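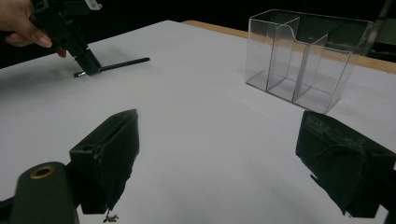 Why I've stopped complaining about the Hustdale powder house

I grew up 19 miles from Hustdale and I must have driven past the old powder house 1,000 times before I ever pulled over. It sits back from the road behind a row of maples, a squat stone thing with a slate roof, and for most of my childhood I assumed it had something to do with the water company. My father thought it was a jail. My aunt told us it was haunted, but she said that about the post office too.

So when the county announced that it wanted to take down the 1920s memorial wall in front and put the building back the way it looked during the siege, I was all for it. Finally, you could see the thing! I wrote a letter to the paper saying so, and a pretty snippy one at that.

I'd like to take most of it back.

What changed my mind was a talk Meifang Mao gave last March at the library in Urklow. She's spent years on the militia records, and she had a lot to say about the night the garrison fought its way out (the muster rolls are a mess, half the men seem to be called John). But the part that stuck with me was about the wall. The names on it were collected by the grandchildren of the people who were there, going door to door. There are 75 of them, and a fair number don't show up in any army record at all. They're cooks and wagon drivers, plus one boy who carried water.

Take the wall away and you get a very handsome powder house, and those people go back to being a footnote in somebody's binder. Evelien Timmermans, who drew up the plans for the county, says the names would be kept on a panel inside. Fine, but inside is open two afternoons a week in summer. The wall is out there in the rain at all hours, and you can walk your dog past it.

I do get the other side. The wall is ugly. It blocks the door, the mortar is a horrible pinkish color, and whoever spelled "Lieutenant" was having a bad day. A friend of mine, Thanakorn Nilsuwan, thinks a monument put up 90 years after a battle tells you more about the people who built it than about the battle, and he's probably right. I just happen to find those people interesting as well.

The hearing is still open for written comments. Mine's going in this week, a little more polite than the last one, and it asks them to fix the mortar and leave the rest alone.

January 13, 2007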